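Home Archive About Contact

Learning to write letters again

When I moved to Clutlow, my English was good enough for work and for the supermarket, but it was not good enough for a letter. I knew how to write an email. An email forgives you many things. You can write three short lines, put "best" at the end, and people think you are busy. A letter on paper is slower, and every mistake stays where you made it.

I started because of my aunt. She is 85 and she does not use a computer. In our language I write to her easily, but her neighbor, who reads the letters to her, is studying English and asked me to put one page in English every month. So now each envelope has 2 parts, one for my aunt and one for the neighbor, and the second part takes me the whole evening.

My first English page was very stiff. I wrote "I hope this letter finds you in good health," a sentence I learned at school and never heard from a living person. Then I described the weather for half of the page. When I read it again in the morning I was a little ashamed, but I sent it anyway, and the neighbor answered with the same sentence about good health. We both had the same kind of school, I think. 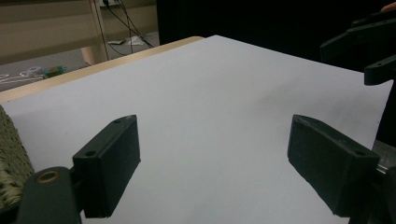 After this I made a small rule for myself. I write the draft quickly, for 20 minutes, without a dictionary. If I don't know a word, I leave a gap and continue. Only later I look for the missing words, and often I discover that I don't need them. The sentence can go another way — shorter, and closer to how I talk.

The hardest thing for me is still the small words. In my language we have no articles, so "a" and "the" are a question I must answer many times on each line. I read my page aloud and listen for the places where it sounds naked. Sometimes I put too many and take them out again. A colleague at work told me that I should not worry so much, that everybody understands me. This is kind, but I want to be more than understood.

I also had to learn how to finish. "Yours faithfully" is too cold for a neighbor, and "love" was too warm at the beginning. For 5 letters I wrote "warm wishes," and then one month she ended hers with "your friend," so now I write this too.

The post from Clutlow leaves on Thursday, and I try to be ready the evening before. It doesn't always work. In August I was late and my aunt telephoned to ask if I was sick — I was only looking for a better word for "cozy." I did not find it, and the letter went with "cozy" in it.

This month I want to write about the market near the station and how people there call everyone "dear." I have the first paragraph already. The rest is gaps.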